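Neltow Residents' Newsletter — April

Paper, paper, paper

Quick one this month as the printer wants everything by 4pm and I've only just sat down. Several of you asked after the talk at Hamdan Hall for the notes on sorting out household paperwork, so this is me typing them up from the back of my own handout. Apologies for the order, it's the order I said it in. More or less.

First off, thank you for coming. Nearly 50 chairs filled on a wet evening, which for a talk about old gas bills is going some. The tea urn coped. Just.

Why bother

Most of us have a drawer. Or a carrier bag. Mine was a suitcase under the spare bed and I'd not looked in it for years. When I finally tipped it out there was a guarantee for a twin tub, three lots of house insurance from a firm that's long gone, and my mother's letters mixed in with the water rates. The letters were the bit that got me. They could so easily have gone in with the rubbish.

So — one afternoon a year. Pick a month and stick to it. I do April, because the new council tax bill has come and I'm cross anyway.

What to keep

Birth, marriage and death certificates. Wills. Deeds or the tenancy agreement. Passports, even the old ones if there's a visa still good in them. Anything to do with a pension, however dull. Car log book. Adoption papers, divorce papers, military service. If replacing it would mean a fee and a phone queue, keep it.

Tax papers are fussier. If you're employed and don't fill in a return you can thin them out fairly soon, but if you work for yourself it's years, so check before you shred. Somebody asked about bank statements. I keep the last couple of years and let the rest go. The man behind her keeps the lot, back to decimalisation by the sound of it. Up to him.

What can go

Manuals for things you don't own any more. Envelopes (why do we keep the envelopes). Old quotes you never took up. Payslips once you've got the yearly summary and have checked they match. Receipts for food. Receipts so faded they're blank — I had 30 of those in a bulldog clip, lovingly kept.

Anything with your name and account number on, shred it or tear it small. The library in Trostow has a shredder you can use if you ask at the desk. Bring your own bag for the bits as they were getting fed up of emptying it.

Where to put it

You don't need a filing cabinet. Honest. A small set of drawers on a desk or sideboard will do most households. Top drawer for things waiting to be dealt with, bottom drawer for things you've dealt with this year. Once a year the bottom drawer gets emptied into a box file, labelled, and put up high. The certificates and the will live somewhere else altogether, in one folder you could grab on the way out of the door.

Two drawers is plenty. I had six once and just lost things in more places.
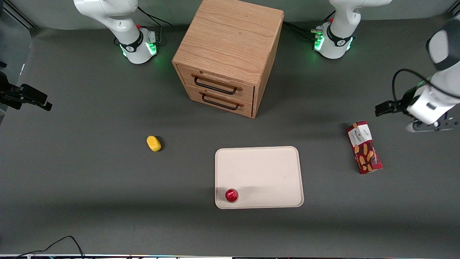 The Virkmont scheme

A few people wern't sure what this was so I'll go through it again. Virkmont is the parish store behind the old chapel, and there's now a dry room in it where village papers can be kept. Club minutes, school registers, shop ledgers, photos of the carnival, that sort of thing. So far 797 items have been listed. There's a lot still in boxes.

If you find anything in your clear out that looks like it belongs to the village and not just to you, please don't bin it. Drop it in at Hamdan Hall any morning before noon, in a bag with your name and phone number on the outside. No need to tidy it first. Rusty paperclips can stay put, they come off better with the proper tool and less swearing.

The room still needs a dehumidifer. We've raised 2,300 pounds, which pays for the shelving and the electrics but not that. There's a tin on the counter at the post office.

Odds and ends

Someone left a brown umbrella and a very good cake tin at the talk. Both behind the hall door.

The handout has the wrong opening times for Trostow library on page two. It shuts for lunch. Cross it out on yours please.

Next month it's seed swapping, bring labelled packets. Copy for the May issue to me by the usual date, through the door is fine, the bell is still broken so don't stand there waiting.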